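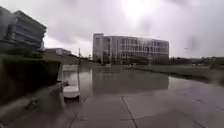 Coughlan

Emix Puddle Boots, ankle height, size 10. I've had them since January and I paid more than I wanted to, which is how I buy all my footwear.

My walk to work ends at the Stostside plaza, a large paved rectangle laid out by someone who had heard of rain but never met it. When it rains properly the water sits on the slabs in one wide sheet and you get a very nice upside-down view of the office buildings. Then you have to cross it. There's a long way around, past the hedges, and I used it for years in shoes that deserved better.

The boots are rubber to the ankle with a stretchy panel on each side and a pull tab at the back. They come in black, olive and a yellow I was not brave enough for. One pair weighs 955 grams on my kitchen scale, so they're lighter than my old Mivers, which felt like wearing two flowerpots.

Fit: true to size with a thick sock, sloppy with a thin one. The insole comes out for drying. It also comes out when you take the boot off in a hurry, and then you're standing in the lobby holding it. 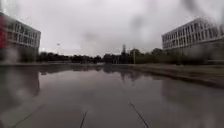
In the wet

Thin standing water on flat paving is what these were made for and they're very good at it. The plaza is 420 of my steps corner to corner (I've had a lot of mornings to check) and my socks have been dry at the other end every time but one. That time I stepped off a curb I couldn't see. The boots are ankle height and the gutter had other plans. I can't take a star off for that, though I thought about it all through a Tuesday meeting.
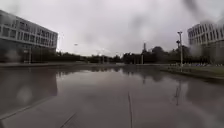
Grip is the weaker point. The sole has 19 little lugs on it and they do fine on rough concrete, less fine on big smooth slabs. I haven't gone down yet. I have done the arm thing, twice, in front of people with umbrellas. The Mivers were uglier and heavier and never let me slide an inch.

Noise is another matter. They squeak on lobby tile for a good minute after you come in, so forget about arriving late quietly.

After a season the rubber has a dull patch at each toe and no cracks. One pull tab has started to come unstitched. I emailed Emix and got a polite reply with a link to buy more boots. 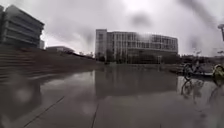

Stostside plaza in the rain, boot weather.

Four stars. Get them if your puddles are wide and shallow. If yours have curbs in them, go up a height.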